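핸드헬드 그리퍼 트리거 놓아도 손가락이 끝까지 안 벌어져요 (Hilero 쓰시는 분?)

작성자: Naomi Lyimo
조회 2,331

안녕하세요, 눈팅만 하다가 처음 글 써봅니다. 저희 작업실에서 Hilero 핸드헬드 그리퍼를 두 대 쓰는데요, 9월 들어서 제가 맡은 쪽이 말썽이에요. 트리거를 놓으면 손가락이 원래 끝까지 쫙 벌어져야 하는데 마지막 조금을 남기고 멈춰버려요. 손으로 살짝 밀어주면 딸깍하고 마저 벌어지고요. 아침에는 멀쩡하다가 오후 3시쯤 되면 거의 매번 그럽니다 ㅠㅠ

개폐값 로그를 보면 완전히 열렸을 때 500이 나와야 하는데 제 건 71이 모자라요. 처음엔 영점이 틀어졌나 싶어서 보정을 다시 했거든요? 그러면 숫자는 500으로 맞는데 실제 손가락은 그대로 덜 벌어져 있어요. 이러면 보정을 한 의미가 없잖아요...

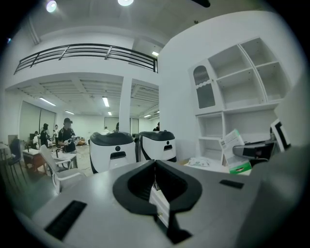

지금까지 해본 건 배터리 교체, 펌웨어 재설치, 그리고 손가락 패드 떼었다가 다시 붙이기예요. 셋 다 효과 없었어요. 리턴 스프링을 의심하고 있는데 상판을 여는 게 좀 무서워서요. 나사는 다 찾았는데 안쪽에 케이블이 어떻게 지나가는지 모르겠더라고요. 열어보신 분 계시면 순서 좀 알려주세요. 옆자리 그리퍼는 같은 시기에 산 건데 아무 문제 없습니다.

답변 1
Valbona Zupan

스프링 나간 거네요. 새로 사세요. 저도 그랬음

답변 2 (질문자 채택)
Velimir Kneževič

스프링부터 주문하지 마시고 레일을 먼저 보세요. 손으로 밀었을 때 딸깍하고 넘어간다면 저는 레일 끝에 뭐가 뭉쳐 있는 쪽에 겁니다. 제 것도 똑같았는데 열어보니까 구리스가 먼지랑 떡이 돼서 스토퍼 바로 앞에 쌓여 있었어요. 오래 쓸수록 심해진다는 것도 비슷하고요. 계속 왔다 갔다 하면서 끝으로 밀어내는 거죠.

순서는 이렇게 했어요. 전원 끄고 배터리 빼고, 손가락을 완전히 오므린 상태에서 상판 나사를 푸세요. 뒤쪽 나사가 앞쪽보다 길어요! 섞이면 나중에 고생하니까 종이에 자리대로 꽂아두시고요. 상판은 위로 확 들지 말고 뒤쪽부터 조금만 들어서 안을 들여다보세요. 제가 가진 버전은 납작한 케이블이 왼쪽으로 접혀서 지나가는데, 버전마다 다를 수 있어서 장담은 못 하겠습니다. 커넥터를 먼저 빼고 나서 상판을 내려놓으시면 돼요.

레일은 보풀 안 나는 천에 이소프로필 알코올 묻혀서 닦고, 10분쯤 말린 다음 구리스를 아주 얇게만 바르세요. 저는 욕심내서 듬뿍 발랐다가 일주일 만에 다시 열었습니다 ㅋㅋ 조립한 뒤에는 트리거를 여러 번 당겨보고, 손가락이 스토퍼에 닿는 걸 눈으로 확인하고 나서 보정하세요. 덜 벌어진 상태로 보정을 하면 그 위치를 완전 개방으로 저장해버려요. 숫자만 맞고 실제로는 그대로였던 게 그래서예요.

닦았는데도 그대로면 그때 스프링입니다. 한쪽 고리가 늘어나 있는지 보시고, 옆자리 그리퍼 스프링이랑 길이를 비교해보면 금방 알 수 있어요.

 ㄴ Naomi Lyimo: 레일 맞았어요!! 시커먼 게 한쪽에만 잔뜩 껴 있더라고요. 닦고 다시 보정했더니 500 나오고 손가락도 끝까지 벌어집니다. 긴 나사 얘기 안 해주셨으면 분명히 섞었을 거예요 ㅋㅋ 감사합니다

답변 3
Colleen McKinnon

채택된 답변에 하나만 보탤게요. 알코올 쓰실 때 손가락 패드에는 안 묻게 하세요. 저는 패드까지 같이 닦았다가 가장자리가 들떠서 결국 갈았어요. 그리고 WD-40 같은 거 뿌리면 되냐는 글이 가끔 올라오던데 저라면 안 써요, 먼지가 더 잘 붙더라고요. 참고로 제 건 Hilero가 아니라 Jidau 거라 안쪽 구조는 좀 다를 수 있습니다.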